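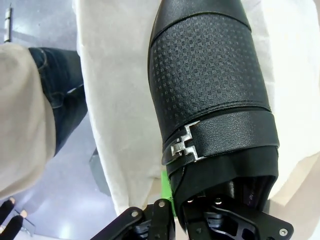
玛丽特·福斯贝里(Marit Forsberg)

第4章 鞋类的帮面结构与部件配合

4.1 引言

前三章讨论了足部的形态测量、鞋楦的几何参数以及底部结构。本章转入帮面,即鞋底以上、包覆足背与足侧的全部部件。帮面的任务可以归结为保持与释放之间的协调:行走时足部在鞋内既要得到约束,又要在跖趾关节处获得足够的弯曲余量。约束过度会造成足背压痛和血流受阻,约束不足则使足部前冲,趾端撞击内包头,后跟在摆动期脱离鞋腔。

帮面设计的困难在于材料的各向异性与楦面的双曲率同时存在。平面裁片经绷帮后成为空间曲面,其间的伸长并不均匀。前尖部位的伸长集中在横向,腰窝部位则以纵向为主。设计者在纸样阶段所作的每一项决定,都要在绷帮之后才能得到检验。本章的目的,是给出一套能够在纸样阶段预估绷帮结果的方法,并说明其适用范围。

本章以横带式浅口鞋为主要讨论对象。这种式样部件数量适中,前帮、横带、后帮三者的受力分工较为明确,便于独立分析。系带鞋与靴类的帮面在第5章和第6章另行讨论。

4.2 术语

本章采用下列术语。各地工厂的习惯叫法不尽一致,读者在查阅旧图纸时应予留意。

前帮:自趾端至跖趾关节后方的帮面部分。前帮可以是整片,也可以分割为包头与鞋盖。

包头:覆盖趾端的部件。外包头为可见的面料部件,内包头为置于面料与衬里之间的定型材料。未注明时,本书中的“包头”指外包头。

鞋盖:包头之后、覆盖足背前段的部件,常采用与包头不同的表面处理。

横带:横跨足背的条形部件,一端固定,另一端可固定亦可开合。横带的有效宽度指其在背中线处的宽度,不包括端部的放宽量。

扣件:用于连接、调节或装饰的金属或塑料件。具有调节功能的称为功能扣,仅起装饰作用的称为饰扣。

搭接量:上层部件压在下层部件上的宽度,包括缝边与遮盖余量。

4.3 面料的表面形态

4.3.1 光面

光面合成革由基布、中间层和表层组成。表层较薄时,手感接近天然革,但在绷帮的拉伸区容易显露基布纹理。表层较厚时,遮盖性好,弯折处则易出现粗大折痕。光面材料对绷帮缺陷的容忍度最低,任何局部堆积都会使高光线发生扭曲。检验人员常利用这一点,将鞋置于单侧光源下,沿包头侧面观察高光线是否连续。

光面包头的取料方向应使材料的低伸长方向与楦的纵轴一致。若反向取料,趾端的横向收缩不足,帮脚会出现放射状褶皱,在后续砂磨中难以完全去除。

4.3.2 压花面

压花是在热与压力作用下使表层产生永久变形的工艺。按花纹的周期性,可分为规则压花与随机压花。规则压花包括方格、菱格、条纹等,随机压花多模仿天然革的粒面。

规则压花对裁片的定位要求较高。花纹周期在平面上是均匀的,绷帮之后则随局部应变而改变。设平面上的花纹周期为p,沿某一方向的应变为e,则成鞋上该方向的周期为p(1+e)。当相邻两处的应变差较大时,原来平直的格线会呈现弧形。人眼对格线弯曲较为敏感,对单个格子的面积变化则不敏感,因此设计时应优先控制应变的梯度,其次才是应变的绝对值。

花纹的凸起部分在穿用中首先磨损。凸起顶面越小,局部压强越大,表层脱落越早。用于鞋盖时,磨损主要来自弯折,与外物的摩擦居于次要地位,因而凹槽底部的厚度比凸起高度更值得关注。槽底过薄,裂纹将沿槽线扩展。

4.3.3 粒面

粒面材料的光泽较低,对小尺寸褶皱有掩蔽作用,适合用于横带等需要反复弯曲的部件。粒面的随机性也放宽了定位要求,左右脚裁片之间不必逐一对纹。需要注意的是,粒面合成革的粒纹深度常有批次差异,同一双鞋的两条横带应取自同一卷料。

4.4 部件的分割与接缝

分割线的位置由三方面因素决定:弯折区的位置、材料的幅面利用率以及外观比例。三者发生冲突时,应以弯折区为先。

跖趾关节处的弯折线在背中线上并非一个点,其位置随步态和鞋码在一定范围内移动。接缝若落在此范围之内,针孔将成为应力集中源。通常的做法是将包头与鞋盖的接缝前移至弯折区之前,使弯折完全由鞋盖承担。如此,包头得以保持平整,其表面也可以选用较硬、较光亮的材料。

接缝形式以压茬缝为主。上层部件的边缘可采用折边、染边或毛边处理。折边厚度较大,在弧度较急的位置需要打剪口;染边较薄,但对裁断质量有要求。单道缝线外观较轻,双道缝线强度较高。对于不承受开合载荷的包头接缝,单道缝线一般可以满足要求。

压花部件与光面部件搭接时,应将光面部件置于何层,历来有不同意见。弗利尼斯(Flinis)的纸样手册主张压花部件在上,理由是凸起会透过较薄的光面料显出印痕。布罗滕(Bråten)一地的作坊则习惯光面在上,并在搭接区预先将压花片削薄。两种做法均可取得合格结果,前提是搭接区的总厚度与衬里的补偿相匹配。本书的例题一律采用前一种做法。

4.5 横带的受力

将足背截面近似为半径为r的圆弧,横带张力为T,有效宽度为w,忽略摩擦时,横带对足背的压强为

q = T /(r·w) (4-1)

由式(4-1)可见,在张力给定的条件下,加宽横带可以按比例降低压强。但该式假定横带在全宽范围内与足背贴合。足背在纵向上也有曲率,横带越宽,其前后边缘越难同时贴合。超过某一宽度后,接触面积不再增加,边缘处反而出现压强峰值。横带的刚度越大,这一现象出现得越早。

计入摩擦时,张力沿弧长按指数规律变化。设摩擦系数为μ,包角为θ,则松边张力T₂与紧边张力T₁之间有

T₁ = T₂·exp(μθ) (4-2)

式(4-2)表明,在单侧收紧的横带中,靠近扣件一侧的张力大于另一侧。穿着者常有的单侧压迫感即与此有关。在横带内面使用摩擦较低的衬里,可以减小两侧差异,但同时也降低了横带抵抗足部前移的能力。

4.6 扣件的安装

功能扣承受横带的全部张力,其根部应设补强层。补强层的纤维方向与张力方向一致,长度应超出扣件根部缝线,使载荷逐步传入面料。补强层的端部不宜裁成直线,以免在面料上形成可见的台阶。

饰扣不承受主要张力,常以爪脚或铆钉固定。其设计要点在于防止勾挂与转动。外形带有转角或阶梯轮廓的饰扣,转角处应倒圆,背面应与横带的弧度相符。若背面为平面,饰扣两端将翘离带面,行走时易与另一只鞋的内侧发生刮擦。因此饰扣多置于外侧。

在弹力横带结构中,饰扣之下常隐藏一段松紧布,外观上与功能扣相近。检验此类产品时,不能仅凭外观判断载荷路径,应翻检衬里一侧的缝线。

4.7 耐弯折试验示例

普洛里洛(Plorillow)试验室曾对一组横带式浅口鞋的鞋盖材料进行比较,试验由英维尔德·莫恩(Ingvild Moen)主持。试样编号为585与485,两者基布相同,压花深度不同,585号较深。弯折次数定为4,000次,弯折角与跖趾关节的步行弯曲角相当。

试验结束后,485号试样表面仅有浅折痕,槽底无可见裂纹。585号试样在与弯折线平行的槽内出现细裂纹,与弯折线垂直的槽则保持完好。将585号材料旋转后重新取样,使格线与弯折线斜交,裂纹的起始位置变得分散,单条裂纹长度减小。

这一结果与4.3.2节的分析相符,但不能直接推广到成鞋。成鞋的鞋盖已在绷帮中受到预拉伸,又受横带前缘的约束,弯折半径小于平面试样。沃恩斯特德(Wornstead)的后续工作采用了带楦预拉伸的试样夹具,其装置与数据处理方法见4.9节。

4.8 纸样的展开

楦面展开采用分区贴纸法。以背中线和外侧轮廓线为基准,将楦面划分为前尖、跖趾、足背和后跟四个区域,分别贴纸、划线、剥离并压平。压平时产生的缺口与重叠应如实记录,不得随意修去,其数值将用于4.8.2节的应变估算。

4.8.1 基准线的确定

背中线自楦的前端点起,经跗面最高点,至统口后端中点止。对于左右不对称的楦,背中线并不位于一个平面内,应以柔性尺贴合楦面划取。划线时以软铅笔为宜,线条保持单一,重复描画会掩盖实际位置。外侧轮廓线的划取方法与此相同,起点取在小趾外突点,终点取在后跟弧线与统口的交点。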